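Nelwood Residents' and Community Groups Forum
Board: Shared Spaces and Equipment
Topic: Acrylic surrounds on the activity tables – request for comment before adoption
Status: Open

HRana_Facilities
Posts: 542

Good morning to all members.

Following the discussion opened in January, I am writing to seek comment on the proposed standard for the sorting and play tables in the Orkotau Room. The matter concerns the low clear acrylic surrounds, which keep small items on the tabletop during sessions. At present each group sets up its table in its own way, and the hall office has received complaints from groups at both ends of the day.

The draft standard proposes the following. Clear panels are to remain on the wood-topped tables between bookings. Soft items only (felt and foam balls, cloths, small soft blocks) are to be used inside the surrounds. Each group is to return the items to the storage tub and wipe the panels before leaving. Groups wishing to use hard items, including glass marbles and metal counters, are to do so on the uncovered tables along the window wall.

Members are asked to reply in this thread. The draft will then be revised and posted on the door of the room.

Harish Rana
Facilities Coordinator

poirier_st_playgroup
Posts: 174

Thank you for the opportunity to comment. The Poirier Street playgroup supports the draft in most respects. The surrounds have greatly reduced the time our parents spend retrieving balls from beneath the heaters.

Our one concern is the wiping of panels. Our session ends at the same minute the next booking begins, and we are frequently asked to vacate while coats are still being put on. We would request that a changeover period of 5 minutes be written into the standard.

kperron
Posts: 20

I must register an objection to the first item, namely that the panels remain in place between bookings.

The Tongate quilting circle uses the same tables for cutting and pinning. Fabric cannot be laid flat across a table that has a wall on every side. On our last two visits we took the panels down ourselves, stacked them against the cupboard, and then received a note asking who had moved them. I was the person who moved them, and I would do so again under the present arrangement.

The tables were purchased for general use. If they are now to be reserved for one kind of activity, that should be stated openly and the booking fee adjusted.

Kendra Perron

HRana_Facilities
Posts: 543

I thank Ms Perron for her candour. The note was sent by this office and was intended as an enquiry only. I regret that it was received otherwise.

It may assist members to have the condition of the tables set out. The tops are brown wood with a strong grain and a slight sheen, and they mark easily. The panels meet at the corners and are steadied by small clear brackets. The brackets are the weakest part of the arrangement. When a panel is lifted by its middle the bracket takes the strain, and we have replaced several for this reason.

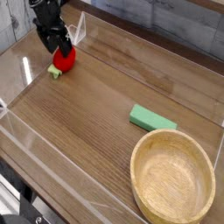

The office therefore has no objection in principle to the panels being removed, provided that two people do it and that the brackets are unclipped first. The difficulty has been that removal and replacement are seldom carried out by the same group, and the panels have been put back in the wrong order. The long sides and the short sides are not interchangeable.

marblerun_dad
Posts: 61

With respect, I question the restriction to soft items. Our group meets to build marble runs, and the surround is of far more use to us than to anyone rolling a felt ball. A felt ball stops by itself. A marble does not, and the window tables have no edge of any sort.

I would ask that the reasoning behind this item be provided.

poirier_st_playgroup
Posts: 175

I can speak to part of this. A member of our group found a marble inside the storage tub, underneath the cloths, in a session for children under two. It was found by an adult, and no harm was done. Our insurer would nevertheless take a firm view, and so do we.

I would also note that the panels at the window end already show scratches, although I cannot say who or what made them.

marblerun_dad
Posts: 62

I accept the point regarding the tub and I apologise if the marble was ours. It may well have been. We did not have a separate container at that time and we have since purchased one with a locking lid.

I do not accept the point regarding the scratches. The scratches were present when we first booked the room, and I have written to the office to that effect.

My proposal is that one table be designated for hard items, with a surround fitted, and that it be labelled. The remaining tables could then be kept for soft items as the draft intends.

kperron
Posts: 21

This proposal does nothing for groups requiring a flat table.

May I suggest that the standard describe the default state of the room as panels down, stored upright in the cupboard with a cloth between each one, and that any group wanting them should put them up? That is how the folding screens are handled and it has caused no difficulty in the years I have attended.

poirier_st_playgroup
Posts: 176

I regret that we could not support that. Assembly takes two adults, and at the start of our session both are ordinarily holding a child. The folding screens have wheels and are not a fair comparison.

dw_secondshift
Posts: 9

I write as a member of the evening cleaning staff, in a personal capacity.

Panels left up collect fingerprints on the inside face, and the tabletop beneath the near edge is difficult to reach. Crumbs gather in the corners behind the brackets. Panels taken down and stacked bare against the cupboard scratch one another – this is a more likely source of the marks under discussion than any marble.

I would also ask that groups refrain from using glass spray. It leaves the acrylic cloudy. A damp soft cloth is sufficient, and there is a supply beneath the sink. Please do not use the small cloths from the activity tub, which are then returned to it damp and must be laundered. The red felt balls should also be kept away from wet tables, as the dye has come off on the wood before now.

HRana_Facilities
Posts: 544

I am grateful for the last contribution in particular. The office was not aware of the matter of the glass spray, and the bottle has been removed from the room.

Having considered the replies, I propose these amendments to the draft:

Item one. Two tables will keep their surrounds in place at all times. The remaining tables will be left clear, and their panels stored upright in the cupboard with a cloth between each.

Item two. One of the two enclosed tables will be labelled for hard items and the other for soft items. Hard items are to be brought in and taken away by the group using them and are not to be placed in the shared tub.

Item three. A changeover period of 5 minutes will be added to all daytime bookings. Evening bookings are unaffected.

Item four. Panels are to be wiped with a damp soft cloth only.

Coloured corner stickers will be fitted so that long and short sides may be told apart.

marblerun_dad
Posts: 63

Our group supports the amended draft. I would be willing to supply the label.

kperron
Posts: 22

The amended item one is acceptable to the quilting circle, on the condition that the clear tables are the ones nearest the power outlets. We require an iron.

I maintain my view on the booking fee and will raise it separately.

poirier_st_playgroup
Posts: 177

Supported. Could the office please confirm whether the changeover period is taken from the end of our session or the beginning of the next?

HRana_Facilities
Posts: 545

It will be taken from the end of the earlier session, and the fee will be calculated on the shorter time. Ms Perron's request regarding the outlets has been noted on the floor plan. The standard will take effect from 3/10/21, and a printed copy will be placed inside the cupboard door.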